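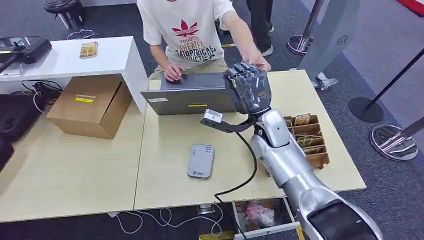

The laptop on the table

From: Alfie Wragg
To: bellivville-singers list
Date: November 11, 2022
Subject: Re: Songbook scans, what's left?

Hi all,

Wow, thank you for the replies to my last one! I had no idea so many of you had old songbooks sitting in the piano bench. To answer the question that came up most:

> Are we only scanning the printed books, or do you
> want the handwritten sheets too? I have a folder of
> my aunt's from the Waweru years, mostly alto parts,
> and some of the pencil is getting very faint.
> Happy to bring it if it's any use.

Yes, yes, please bring it! The handwritten sheets are the best part of this whole thing. We're up to 1551 pages now, and the ones I keep going back to are the ones with breath marks and little arguments in the margins ("NOT so fast here", underlined twice, on the Jediler carol). For faint pencil, scan in grayscale and leave the contrast alone. I can bring it up later, but I can't put back what the scanner threw out.

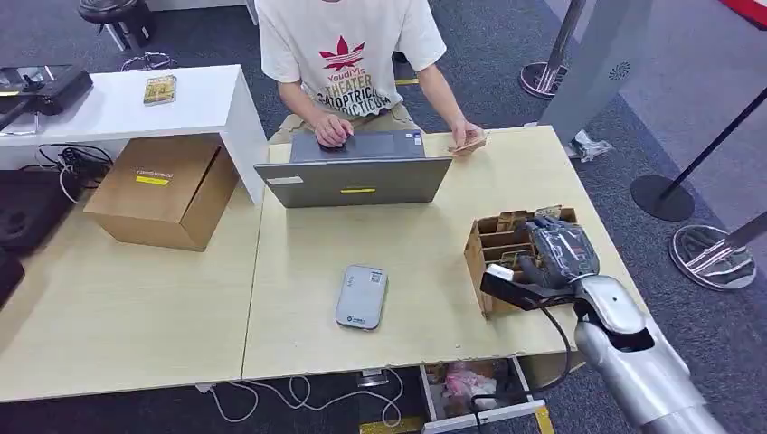 File names: song title first, then the voice part, then the page. If you don't know the title, use the first line of the words. I had 40 files come in called "scan" and I've matched all but a few of them, so if you sent a soprano part in G that starts on the second verse, write to me!

Also, does anyone have the middle pages of the Astitis evening hymn? My copy goes from page 3 straight to page 8 and the tenors are left hanging on a suspended fourth. I've sung it from memory and I'm fairly sure of the tune, but the harmony in the bridge is lovely and I'd hate to guess at it.

I'd like to have the index ready for everyone in January. It's going to be searchable by first line, which I'm very excited about.

Alfie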